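3.2 Data collection in the bathroom

The student project ran through one semester of the service robotics class. Four of the five members had no earlier experience with a robot arm, and the first weeks went to learning the controls. Kam-wah Kong and Obsa Tilahun wrote the recording software, Malathi Kotian and Dario Ruggiero planned the tasks, and Ginevra Cocco checked the recordings after each session. The class met in the Mollel building, but the bathroom tasks were recorded in a furnished flat on Briden Street, because the laboratory has no plumbing.

We chose three tasks for this room: moving to a fixed point in front of the toilet, lifting the lid, and closing it again. The first task has no contact and was used to check the camera view and the arm's reach before each run. A run was started only when the student at the controls could see both finger tips and the upper back section of the toilet in the wrist view. If either was missing, the base was moved and the check was repeated. We recorded 200 runs in total and kept the failed ones, with a short note on what went wrong. 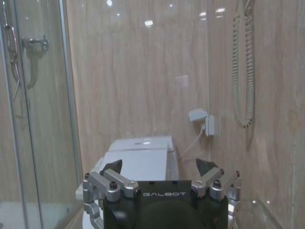

Figure 2. Wrist camera view during the approach to the toilet, lid closed.

Choosing a start position took more time than we had planned. Our first plan used one start position for all three tasks, marked with tape on the floor outside the door. This worked for the approach but left too little room for the elbow when the lid had to be lifted. Free space is limited by the glass shower enclosure on the left and by a second clear panel at the lower right of Figure 2, and both had to be entered by hand in the collision map. The depth sensor on the base often returned no points on clear glass, so we measured the panels with a tape and added them as solid boxes with a margin on each side. The cable that runs from the wall box to the back of the toilet was handled in the same way. It is thin, and the planner would otherwise have treated the space in front of it as free.

Reflections were the second problem. The wall panels are glossy, and the ceiling lights show up on them as bright white spots. When the arm moves, these spots move across the wall, and the lid detector sometimes followed a spot for several frames before it returned to the lid. The lid and the back section are both white, which made the edge between them hard to find when there was glare on top of the back section. Kotian tried a lower exposure setting. It reduced the spots but made the gripper body so dark that the finger joints were hard to see. In the end we kept the normal exposure and masked the upper part of the wall before the images were passed to the detector.

All runs were labeled with the Bekidier tool, which had been written by an earlier class and needed small changes to read our files. Each run was labeled by 2 students working separately. Where they did not agree on the moment of first contact with the lid, Cocco looked at the recording and made the decision. The labeled set for this room holds 1668 short clips. It was closed on December 17, 2024, and no clips were added later.

The policy training described in Section 4 uses the clips from this room together with the kitchen clips from the Holetti recordings. The two rooms were recorded with the same gripper and the same camera mount, but the kitchen runs have no glass in the workspace and needed no masking. We therefore report the results for each room separately.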